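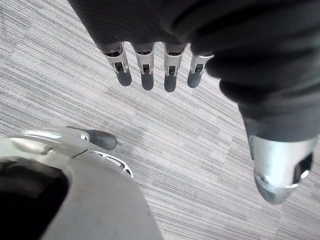 Gray stripe carpet, from above

Striped carpet - questions we get

Dradura Floors, Trorklow. Updated January 2026. Written between fittings so keep it in mind. If your question isn't on the page, call the shop or come in.

Which way should the stripes go?

Usually along the longest wall, or away from the door you use most. Running away from the door makes a room look longer. Across makes it look wider, sort of. Narrow hallway - lengthwise, almost always. We'll lay it crosswise in a hallway if you want it, but look at a sample on the floor first and stand at the far end.

Can I change my mind about direction after ordering?

Before we cut, yes. After we cut, no. Direction changes how much carpet you need, sometimes by a lot, so please don't tell the fitter on the morning. Tell Irén Fekete in the office. She does the cut sheets.

My room isn't square. Will the stripes look crooked?

Hardly any room is square. Pick one wall to line up with, normally the one you see when you walk in, and let the others drift. The drift ends up under the sofa or behind the door if we plan it right. On a plain carpet you'd never see it. On a stripe you will see some, if you go looking. Wide bold stripes show it worst. Fine ones in close shades are a lot more forgiving.

Do the stripes match at a seam?

Side seams, yes, we match them. Seams across the end of a stripe are harder and we try not to have any. Where there's no way around it we put it in a doorway under a bar. Lines can be a hair off over a long run, carpet stretches and not evenly.

What about going around a corner, like an L-shaped hall?

Two choices. Keep one direction all the way, so the stripes run long in one leg and crosswise in the other. Or miter the corner, like a picture frame. Miter looks great and uses more carpet and takes longer. Ask for both prices. Most people see both prices and go with one direction.

Stairs?

Yes, runner or full width. Stripes down the stairs need to be dead straight from the top to bottom or it bugs you every day. Khôi Tô does all our stairs. He's booked further ahead than the others, so if you have stairs call early. Winders (the pie shaped steps) cost extra with a stripe, each one is cut on its own.

Does gray show dirt?

Less than beige, less than black. Mid gray is about the best thing you can pick for a room with shoes in it. Light gray shows coffee. Dark gray shows lint, crumbs, pet hair if the pet is pale. A stripe helps, your eye goes to the line instead of the crumb.

How do I vacuum it?

With the stripes first, then across. Then once more with the stripes if you care how it looks. Beater bar is fine on cut pile. Turn it off for loops, it can catch one and pull. Slow passes. Fast passes mostly just move the top around. Busy rooms every couple of days, bedrooms whenever.

I pulled a loop. Now what?

Don't pull it more! Small sharp scissors, trim it level with the rest. Done. If a whole row has come out - you'll know, it unzips like a sweater - leave it alone, keep the dog out and call us. We can usually glue a row back in if we get to it before it's been walked on for a month.

Spills?

Blot. White cloth or plain paper towel, no printed ones, the ink can come off. Work from the outside in. Cool water, blot again, then a dry towel with something heavy on it for a few hours. Don't scrub, the fibers fuzz up and then you have a clean fuzzy patch, which looks worse than the stain did.

Red wine, same thing, quicker. Grease needs a drop of dish soap in water. Rinse the soap out properly after or it'll draw dirt and you get a gray spot that keeps comming back. Candle wax, let it go hard, crack it, vacuum the bits.

Test any store-bought cleaner in a closet first. On stripes test it on both colors. The light one and the dark one may not be dyed the same way.

Will the colors run into each other if I have it cleaned?

Shouldn't, on anything we sell. Wool can bleed a little if it gets soaked, so don't soak it. Tell the cleaner what the fiber is. It's on your invoice, second line. Rented machines put down too much water and don't pick enough back up. If you do rent one, light passes and every window open.

Furniture dents

Ice cube in the dent, let it melt, blot, fluff with a fork or your fingers. Deep ones need a couple of tries. Heavy dressers that have sat there for years, you may never get all of it out. Cups under the legs help if you put them on from the start.

There's a shaded patch on my new carpet and it won't vacuum out

Probably pile lying a different way. Brush it with your hand in one direction, then look from the other side of the room. If it flips from dark to light it's only the pile. Happens on every cut pile carpet there is and isn't a fault. If it stays the same from all sides send us a couple of photos in daylight, from opposite ends of the room, and Olumide Eze will get back to you.

It's shedding

New ones do. Wool more than nylon. Empty the vacuum more often than you think you need to, it settles down after a few weeks. Still filling the vacuum months later? Call.

And the smell?

New carpet and new adhesive. Open windows, door shut to the rest of the house, give it a few days. Wool smells of wet wool on damp days and always will, a bit.

Do I need new pad underneath?

If the old pad crumbles when you lift a corner, yes. If it's flat and shiny in the walkway, yes. If it's newish and springs back, keep it and save the money. Loop carpets want a firmer, thinner pad. Soft thick pad under loop and the seams start to work loose. We carry Janjua pad in firm and medium. Ask before buying pad somewhere else, some of it is too soft for a stripe to stay straight on.

Heated floor?

Possible. Thin carpet, pad made for it, and tell us before we order. Floor off before we come and leave it off overnight. We won't nail or staple into a heated floor.

Can I lay it myself?

A small square bedroom, maybe. A stripe in a hall or on stairs, please don't. You need a stretcher and a kicker, and the stripe bows when you kick it unevenly. We've been called out to fix plenty of those. If you're going ahead anyway - snap a chalk line on the floor first and line up the factory edge with that, never with the baseboard.

How much do I order?

Don't work it out from floor area, you'll come up short. Roll width matters, direction matters, closets matter. Bring a sketch with the longest measurements, into the doorways and into the alcoves. Add 3 inches at each wall for trimming. We measure again before we cut anyway.

What does measuring cost?

$50 in town, comes off the bill if you order. Farther out, ask.

And the deposit?

$200 for stock carpet. Stairs and anything mitered, talk to Irén, it depends. The rest is due on the day. Card or check. We hold a cut roll for you if the painters run late, but not forever, the back room is small.

Do you have it in stock?

The Pravari stripes we keep on the roll, light, mid and dark gray. Over 200 others by order only from the books. Order ones take longer and can't be returned once cut. The May delivery is the big one, so if a color is marked out in the book it may be on that truck, ask.

Can I borrow a sample?

Yes. Take the big one, the little squares are no use for stripes, you can't see the repeat. Look at it on the floor and not held up against the wall. Morning and evening both. Gray goes blue in north light and kind of brown under a warm bulb. Bring it back please, there's a list by the register and some of those have been out since forever.

Dye lots?

If you're doing two rooms, order them together. Same color ordered later can be a shade off, and where they meet in a doorway you'll see it. Keep the label from the back of the roll. Keep your offcuts too, at least one good sized peice. Put it in the attic flat or rolled, pile in, never folded.

What do you do with a burn or a patch that won't clean?

Cut out, patch in from your offcut. On a stripe it comes up nearly invisible when the lines match, they hide the join. From a new roll it'll look a bit too clean at first. Thịnh Chu does patches, mostly early mornings.

Do I need to clear the room?

Furniture out, closet floors clear, anything breakable off the shelves. We can move beds and sofas if you say so when you book. We don't move pianos, aquariums or anything that's plugged in. Doors might need trimming at the bottom after, we take them off and put them back but don't cut them.

Take the old carpet away?

Yes, small charge, goes on the quote. Say if it's glued down.

When can I walk on it?

Stretched in, right away. Glued, leave it overnight, and keep heavy furniture off a day longer. Socks are fine before that if you must.

Edges of a cut piece, can you bind them?

Yep. Good use for leftovers, makes a decent mat or runner. Tươi Đào does the binding in the shop. Pick a tape from the rack - on gray stripes most people match the darker line. Rounded corners cost a little more. Bring the piece in vacuumed please.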